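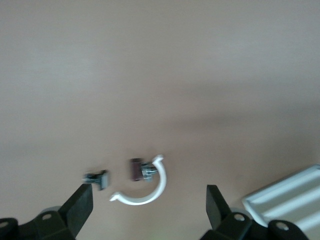

Clearing out the sewing stash, part two

So I finally tackled the fabric. All of it! If you read my last post you'll know the buttons took me most of February, and I swore I'd have a nice long rest before opening the big blue tubs. Well, I got tired of tripping over them.

First job was pulling everything out and sorting it by what I'd really use it for, and no, "pretty" doesn't count as a use (I tried). I ended up with 97 pieces bigger than a fat quarter, plus a trash bag of scraps that I am not ready to discuss. Five of those pieces were the same navy gingham, bought on five separate trips to the remnant shop in Idgate. Apparently I walk in there, forget everything I own, and walk out with navy gingham.

The wool was the hard part. I have a length of Darcombe tweed from when the mill store was closing down, and I've been saving it for a coat for so long that the coat pattern is now two sizes too small. I washed a corner of it to see how it would behave and it came out fine, a little fluffier maybe. It's going back in the tub with a note pinned on it saying CUT ME BY SPRING. We'll see.

Then there's the lining drawer. Slippery, awful stuff, I hate folding it. I wrapped each piece around an old magazine and stood them up like records, and now I can flip through and see what's there — so much better! Seventeen of them fit in one drawer.

Everything I'm parting with goes to the swap table in Dollcombe next month. If you're coming, bring a bag, and please, please take the orange corduroy. There's a lot of it.

Next up is patterns. I haven't looked in that closet yet and I'm in no hurry.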